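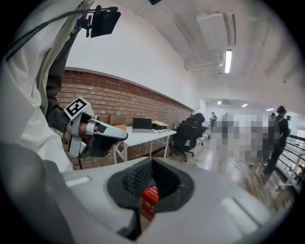

Objeto rojo con marcas blancas, visto por la abertura central

# Drikton: curvas de luz de estrellas variables

Versión 2021-02-18

Drikton reúne 612 curvas de luz de variables de periodo corto, medidas desde la estación de Flilska. Conviene leer esta ficha antes de citar nada.

## Contenido

- `curvas/`: un CSV por estrella (fecha juliana, magnitud, error)
- `periodos.csv`: periodo ajustado y método
- `descartes.txt`: noches eliminadas, con motivo cuando se anotó

Las curvas más largas llegan a casi 2000 puntos. Muchas se quedan muy lejos de eso.

## Lo que no me creo del todo

Los errores fotométricos salen de Plillness, el programa de reducción, y me parecen optimistas. En estrellas débiles la dispersión entre noches supera con claridad la barra publicada - y nadie ha explicado por qué. Yo los multiplicaría por dos.

Los periodos cercanos a un día son sospechosos hasta que alguien los mida desde otra longitud. La columna `fiable` la rellenó un script con un umbral elegido a ojo.

Las noches de diciembre se calibraron con el catálogo Ogundipe, el resto no. Hay un salto de cero entre ambos tramos y no está corregido.

## Uso

Licencia CC BY 4.0. No sirve para buscar tránsitos.

## Comentarios

**fotonlento**: ¿El salto de cero es igual en los dos filtros?

**mantenimiento**: No. En el azul es mayor, pero con tan pocas estrellas de comparación no daría una cifra.

**ceferida_sur**: El separador decimal cambia en dos archivos de `curvas/`. Pandas los lee como texto.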